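**Vukbridge opens Ukisach, a clothes sort-out service for bedrooms that got away from you**
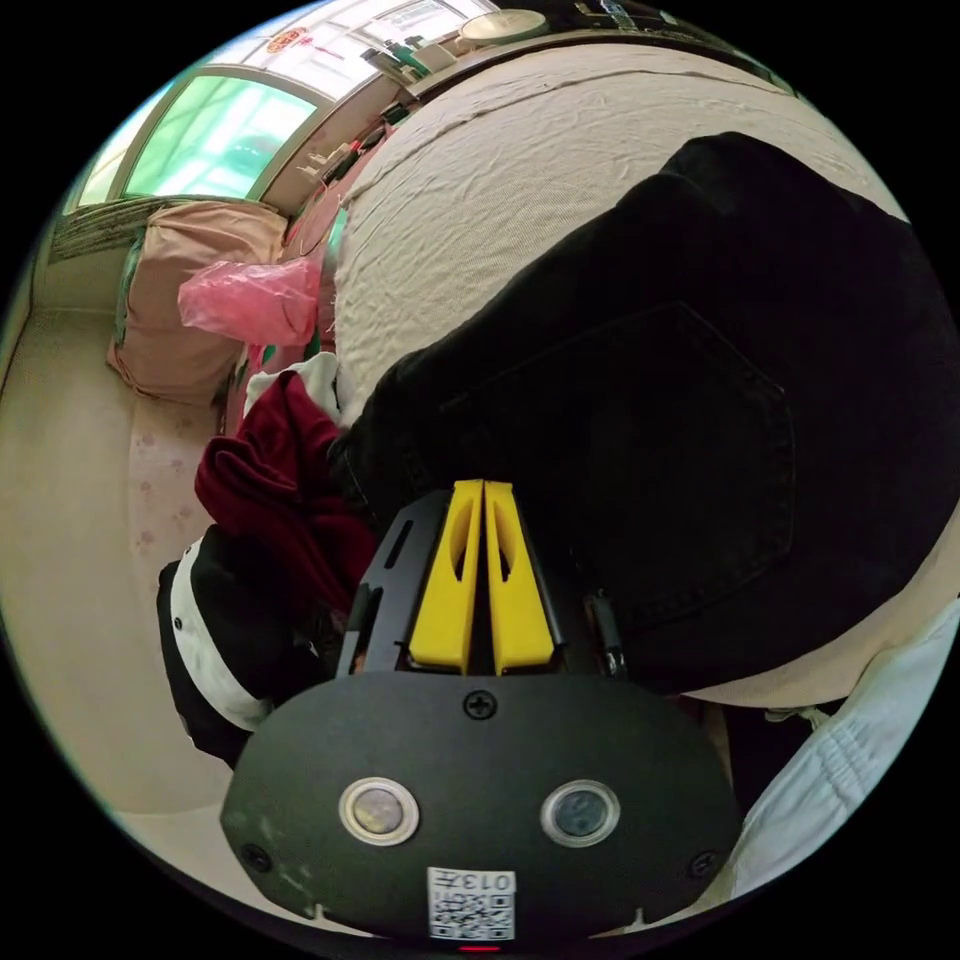 *Page last changed: September, 5:18 pm*

VUKBRIDGE - Clothes on the bed. Clean ones, worn ones, the black denim you were looking for all week. Ukisach starts taking home bookings this month, and the bed is where every visit begins.

How it works: everything goes on the bed first. Then piles. Keep, mend, wash, give away. Dark denim gets its own pile, pockets emptied, seams checked, folded last. Drawers and closet get filled from the piles, nothing goes back in a heap.

A visit runs 5 hours. 13 homes took part in the tryout over the summer and most asked for a second round, usualy for the kids' rooms.

"People say sorry when they open the bedroom door," said Ettore Bianchini, founder. "I tell them to go make coffee. A bunched up pair of pants takes me a few seconds. Deciding if you still wear them, that's the slow part."

Mending goes to Gerasimos Gavalas at Vudow, Fuchs street entrance. Buttons, hems, split seams, patch pockets coming loose. Turnaround is eight days, longer for coats.

Bookings: 18 slots for the first month, evenings included. Walk-in questions at the Vudow counter until 5 pm. Bring nothing, just have the bed made underneath if you can.

Not included: shoes, curtians, dry cleaning. Bags for giveaway clothes are supplied. Pickup of same is extra, ask when booking.

Press contact: Ettore Bianchini, Ukisach, Vukbridge. Calls after 8 am please. Price list to follow.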